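Moving Guides | Relocation | City Living

How to Check a Neighborhood Before You Sign a Lease

By Erick Kariuki – September

Use this procedure when you have a shortlist of apartments in a city you do not know well. It assumes one full day on site.

1. Mark the address on a paper or offline map. Draw a circle covering a 20-minute walk. Inside it, mark the nearest grocery store, pharmacy, clinic, laundromat and transit stop.

2. Walk to each of them from the front door. Map times ignore hills, long lights and closed sidewalks. Write down the real time. In Andwood, a walk listed as 20 minutes took me 46 with bags.

3. Ride the transit line you would use for work, at the hour you would use it. Note the wait as well as the ride.

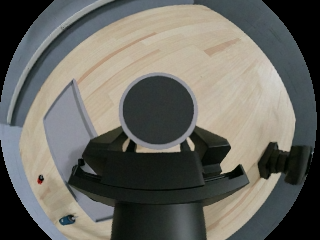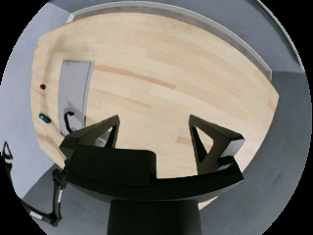
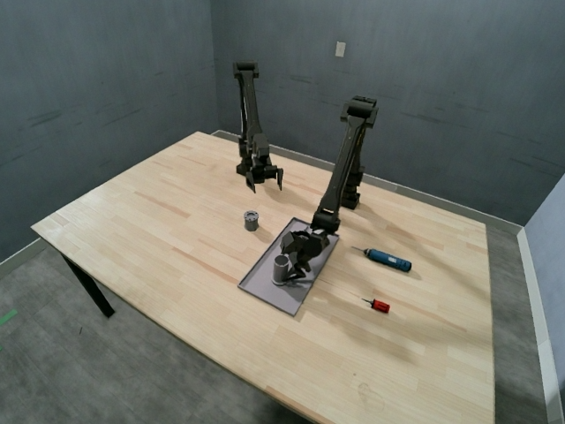 Images: Grarus

4. Return after 9 p.m. Stand outside the building for ten minutes. Listen for bars, loading docks and ventilation fans. Check that the entry light works.

5. Look up open building permits for the block on the city website. A large site next door can mean almost 2 years of noise. Royer and Dakmont both list permits by street name.

6. Ask a current tenant about heat, water pressure and package theft. Ask the landlord the same questions and compare the answers.

7. Read the parking signs on both sides of the street. Permit zones often change in the middle of a block.

8. Enter the results in a table, one row per address. Leave rent out until the other columns are full – a low figure tends to color the rest.

If two addresses come out even, repeat step 3 for both in bad weather.

Contact | © Erick Kariuki | Back to top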